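Cable Table – sorting out the leads

Thu 4 July
7 shares | 4 comments

Finally got round to the cables. Been putting it off since we moved into Trultwood, and Sheyla Muñoz kept asking when she'd get her long extension lead back. Not many words, got to be out the door soon.
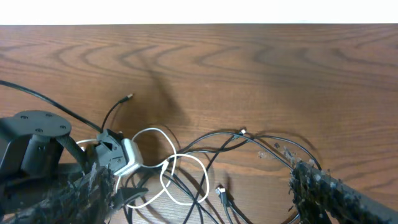
White adapter and its lead, in with the black ones. Phone charger pile or laptop pile? Undecided.
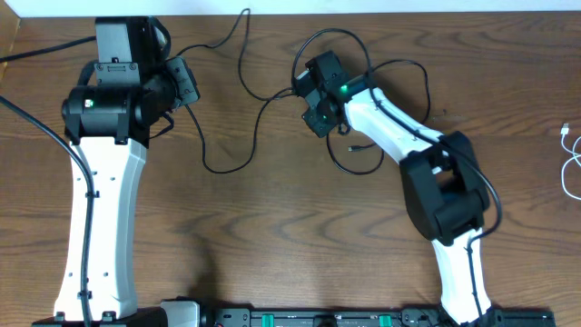
Labels and bags

Paper labels first, then freezer bags. Wilson Rivadeneyra swears by masking tape and a marker, so did it his way. Tape sticks to itself, tape sticks to me, but you can read it at least. Write the name BEFORE you wrap it round.

Bags in the hall cupboard, second shelf:

Chargers – phones, the old Kerov speaker, teh bike lights
Network – all the long ones, even the yellow one with no clip
Mystery – anything with a plug we can't match. Goes in September if noone claims it

Still to do

Extension leads. The Gira timer switch needs its booklet finding. Two leads for the Cabrera lamp and only one lamp, so one can go to Sheyla.

Loose figure of eight for the thin ones, please, not wound tight round your hand. Velcro ties are in the jar by the kettle, help yourselves. More pics when the drawer's done – might be a while.

68 likes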